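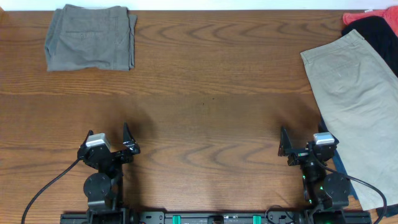 Section 4. Folding Trousers at the Table

4.1 Before you begin

Place the unfolded garments at one side of the table and keep the other side clear for finished pieces. Wipe the tabletop and let it dry fully. Empty all pockets.

Note: Garments of different colors may share one pile only if they are completely dry. See Section 6 for sorting damp items.

4.2 Folding procedure

1. Take one pair of trousers from the top of the pile. Do not pull from underneath.
2. Fasten the waist and close any pocket buttons.
3. Hold the waistband and shake the garment once.
4. Lay one leg over the other with the seams together.
5. Smooth the cloth with an open hand, from the waistband toward the hems.
6. Bring the hems up to the waistband. Fold once more to form a compact rectangle.
7. Set the bundle down with a pocket seam facing up – this side is used for identification at the shelf.

Caution: Do not press heavy bundles flat with the forearm. Buttons may mark the fabric beneath.

4.3 Stacking

Stack no more than six folded pairs. Heavy cotton trousers should be limited to four. Soft creases are acceptable; a fold that has slipped open must be redone from step 4.

Garments with care tags standing out at the neck or waist should have the tag tucked in before stacking. Record the finished stack on Form 352.

Revised 01/10/2022

Reader comments (2)

Leen Khasawneh: Does step 6 apply to children's sizes? A second fold makes them too thick for our shelves.

Ghada Abou Jaoude: We stop after the first fold for those. Please add it to the next edition.

Related sections
Section 3. Preparing the Table
Section 5. Folding Knitwear
Section 6. Sorting Damp Items
Tarawneh Shelf Labels: Set-up Guide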